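Flash Fiction / Workplace / Reader Favorites
Search stories... Go

The Second Arm

Hendrik Geerts had the budget open before his coat was off. "Two!" he said. "Wim, what if we buy two?"

Wim Peeters looked at the column on the screen. It was April, the lab at Coppens smelled of warm dust and somebody's soup, and the number at the bottom had already been cut once.

"Two arms," he said.

"Two arms, one bench. Look, I moved the grippers into consumables."

"You can't move the grippers into consumables."

"We wore out a set of fingers in the winter! They get consumed!"

It was hard to stay sour around Hendrik when he was like this. He had the Skedeo quote in one hand and the Nukus quote in the other, and he had underlined things in both (training days, freight, the spare controller that Nukus threw in and Skedeo wanted money for). He had phoned Geltumora to ask what their floor would carry. He had measured the doorway himself, with a steel rule, lying on his side.

"157 centimeters from the wall to the first post," he said. "It fits, Wim. With the cable tray and everything, it fits."

"And the 219?"

That was the line neither of them had wanted to say out loud. 219 hours of somebody's time, for mounting and wiring and teaching the thing where the table was. Hendrik had put it in honestly, right under the freight, in bold.

"I'll do them," Hendrik said. "I'd do them for fun. I'd come in at six in the morning."

Wim believed it. He remembered his own first machine, a secondhand thing the color of old teeth, and how he had sat up with the manual like it was a love letter. He pulled a chair over, took the pen out of Hendrik's fingers and crossed the grippers out of consumables. Then he wrote them in again under equipment, where they belonged, and knocked out the new office chairs to pay for them.

Hendrik made a noise like a kettle.

"Don't," said Wim. "It still has to be signed upstairs. Print the pages for the back of the proposal, the ones with the ring and the block. They like to see work up there."

The printer took its time over them, and Hendrik stood beside it, bouncing on his heels.

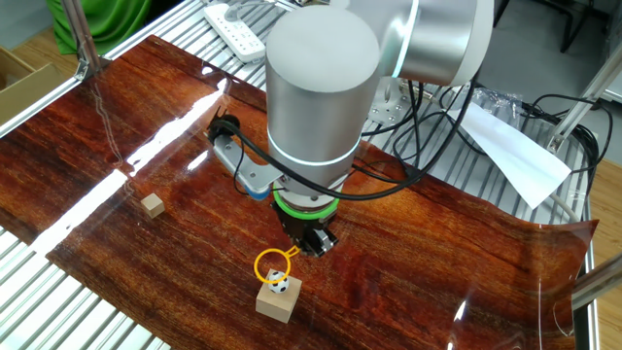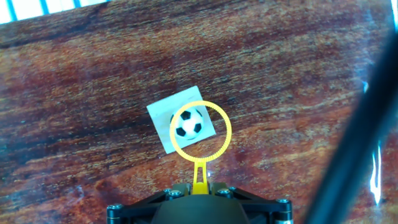
The yellow ring again, over the card with the ball on it. 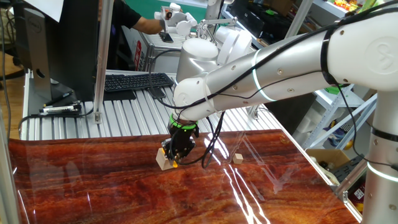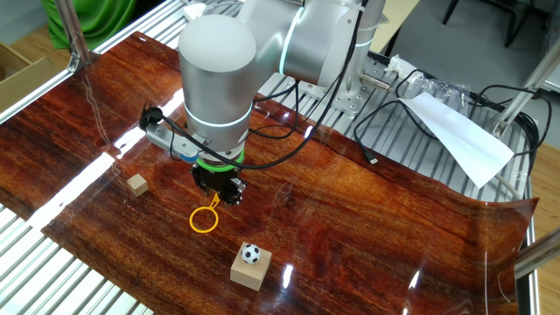

"What do we do if they only sign for one?" Wim asked.

"We buy one, and we leave the bolt holes for the other," said Hendrik.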